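Rakwood Small Box Notes

README and data card, version 4

What's in the download

notes.csv, the main table, 600 rows
items.csv, a list of the things that got packed, 25 rows
boxes.csv, the box types, 4 rows
words.txt, the vocabulary for the notes column, such as it is
README, which you are reading, so that part went fine

Summary

Rakwood Small Box Notes is a table about putting one small thing in one small cardboard box. Each row names the item, names the box, says which compartment or corner the item ended up in, and records what the lid thought of it. There is a free text column for everything the other columns were too dignified to mention.

The boxes are the folding kind with an attached lid, the sort that arrives flat and has opinions about which way it wants to crease. The items are toys, pens, kitchen odds and ends, balls, string, and cloths. We wanted things a person might really have to mail, hand over or put on a shelf, and we also wanted things that were already on the table. The second wish did most of the work.

A typical item is yellow, round, slightly too tall, and pleased with itself. It goes in the tray, the lid stays folded back until the item has settled, and the row gets filled in before anybody closes anything. 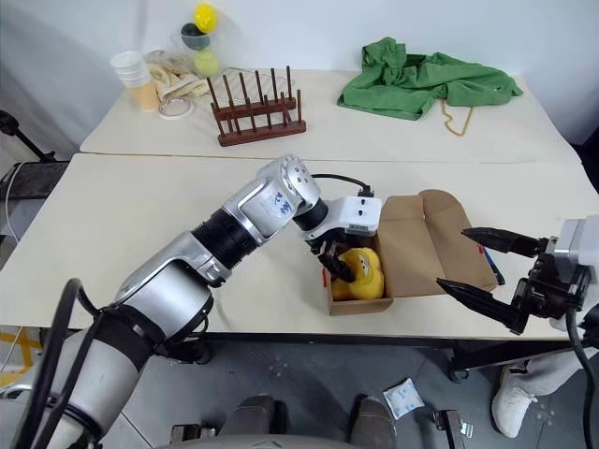

Kheri Temba wrote in after version 3 to ask why a row counts as packed when the lid is still open, given that an open box with a toy in it is, in most households, called a toy in a box. Fair enough. In our table, "packed" means the item is inside the tray and let go of. "Closed" is a separate column. Plenty of rows say yes to the first and no to the second, and you should read both before drawing any conclusions about our standards.

Columns in notes.csv

row_id
A number. Gaps in the numbering are rows we threw out and don't want to talk about.

item
A name from items.csv. Names are short and lowercase. "Yellow toy" is one entry and will stay one entry. An earlier version had a long argument in it about ducks and chicks, and no row was improved by it.

box
One of the types in boxes.csv. Trostbridge is the box with the attached lid and side flaps. Zineck is the same idea but shallower. Kanagaratnam is the tall one. The last is listed as "other" and consists of whatever was in the recycling.

where
Left end, right end, middle, or "diagonal," used for pens and for giving up.

packed
Yes or no, as explained above.

closed
Yes, no, or bulging. Bulging was added in version 2 after a week of people entering "yes?" with the question mark.

filler
What went in around the item. Most often blank. A folded cloth is the usual answer when it isn't.

note
Free text. Read these. They hold most of the knowledge and nearly all of the complaining.

How we set a box out

The table gets a clear patch at the front with the box on it, and whatever isn't being packed goes to the back. The back fills up over time. Cups, a dish rack, some balls, a cloth that was folded once. We left them there on purpose, in the sense that we noticed them and kept going. People who pack things at home do not begin by emptying the room.

The box goes down with the tray to the left and the lid opened out to the right. Left-handed readers have written to us about this and they have a point. The rows don't say which hand was used, so mirror the "where" column if it helps you and don't tell us.

Flaps are folded outward before the item goes in. A flap that springs back is held down or argued with.
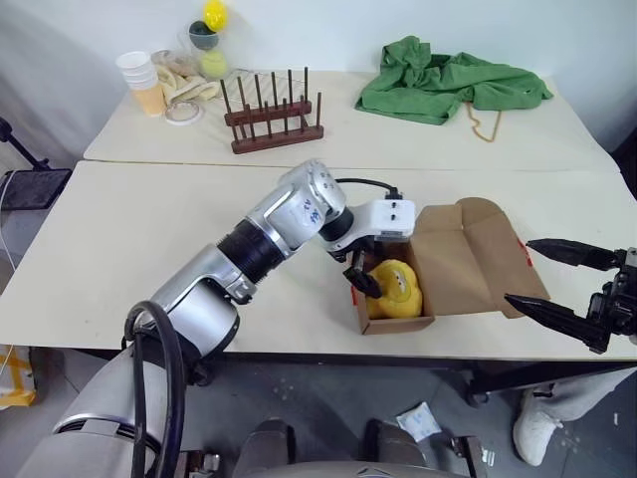
Orientation is the other thing that needed a rule. An item with a face goes in with the face showing, on the grounds that whoever opens the box would like to be greeted. An item without a face goes in however it lies flattest. Pens have no face and no flattest, and they account for a share of the note column out of all proportion to their size.

Round items get placed at one end of the tray and the remaining space is left as it is. We did try centering them. A round thing centered in a rectangular tray stays centered until you pick up the box, and then it goes and lives at one end anyway, with a thump. The middle value in the "where" column is mostly cloths for that reason.

Things we'd do differently

Measure the items. items.csv has a size column with small, medium and "no" in it. It seemed enough while we were standing there with the objects in front of us. It is a lot less useful to you, and we're sorry.

Pick one word for the bendy corner bits. The notes call them flaps, tabs, ears, wings, and in 32 rows "the thing." words.txt has a mapping, and the mapping has a footnote.

Keep a few boxes back. Cardboard remembers. A Trostbridge that has been opened many times lies down like an old dog, while a fresh one stands its lid up and waits for you to look away. We didn't record how worn each box was, so part of what looks like skill in the later rows may well be a tired hinge.

Good uses

Working out which small things want which small box. Writing packing instructions and wanting examples of what goes wrong with lids. Teaching somebody to clean up a messy spreadsheet, for which the note column is generous material.

Less good uses

Anything involving postage, weight, or glass. There is one clear dish in items.csv, and it was packed exactly once, in a cloth, by someone holding their breath. Please don't build a breakage estimate on it.

Also, we would not use the closed column to rank the box types. The recycling box wins, and it wins by having no lid left to fail.
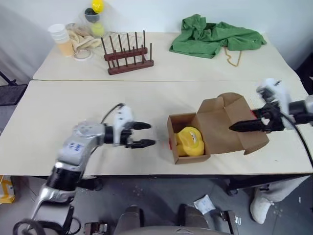

Changes

Version 4, September 2021. Split packed and closed into two columns. Merged all yellow toys. Corrected "cardbord" in the places we could find it.

Version 3. Added Kanagaratnam boxes. Removed the column called "vibe."

Version 2. Added bulging.

Version 1. Existed.

Corrections

Send the row_id, what it says now, and what it ought to say. If your correction concerns pens, look in words.txt first under "diagonal," where the same correction has probably been waiting for company since February.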